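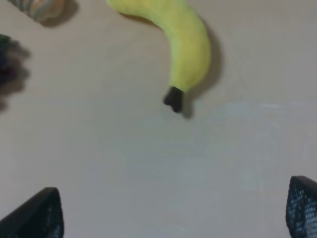 Banane sur plan de travail beige.

Rilum - relevés de maturation des fruits en chambre froide

Version courante : 2
Dernière révision : octobre

Contenu

Rilum regroupe des relevés de température, d'humidité relative et d'éthylène effectués dans les chambres de mûrissage de l'entrepôt Fortin. Les fruits suivis sont des bananes, des avocats et des poires. Le jeu est livré sous forme de fichiers CSV, un par chambre et par cycle, encodés en UTF-8, séparateur point-virgule, virgule décimale.

Structure des fichiers

horodatage : heure locale, sans correction du passage à l'heure d'hiver
chambre : identifiant entier de 1 à 6
temp_air : température de l'air, en degrés Celsius
temp_pulpe : température à cœur, sonde piquée dans un fruit témoin
hr : humidité relative, en pourcentage
c2h4 : concentration en éthylène, en ppm
stade : indice de couleur attribué à l'œil, vide hors des passages de contrôle

Acquisition

Les sondes Drosteck enregistrent une valeur toutes les 30 secondes. Les fichiers distribués contiennent la médiane par tranche de cinq minutes. Un cycle complet dure environ 8 jours pour la banane ; les cycles de poire sont plus longs et parfois scindés en deux fichiers (suffixes _a et _b).

L'indice de couleur est noté à 7 h, avant l'ouverture des portes. Il n'est pas comparable d'une espèce à l'autre.
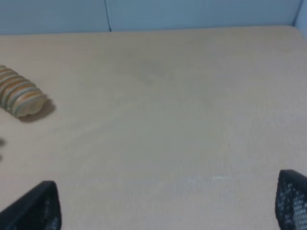
Table beige et cloisons gris-bleu.

Problèmes connus

- Chambre 4 : la sonde d'humidité sature au-dessus de 95 %. Les valeurs concernées sont conservées telles quelles.
- Les lacunes de moins de dix minutes ne sont pas comblées. Le script de lecture de Varorus les interpole par défaut - passer l'option --brut pour l'éviter.
- Le champ temp_pulpe chute brièvement lors du remplacement du fruit témoin. Aucun marqueur ne signale ces remplacements.

Usage

Jeu adapté à l'ajustement de modèles de maturation et à la détection de dérive de capteurs. Il ne convient pas à l'estimation de la durée de conservation en magasin : le suivi s'arrête à la sortie de chambre.

Licence

CC BY 4.0. Mentionner Rilum et le numéro de version.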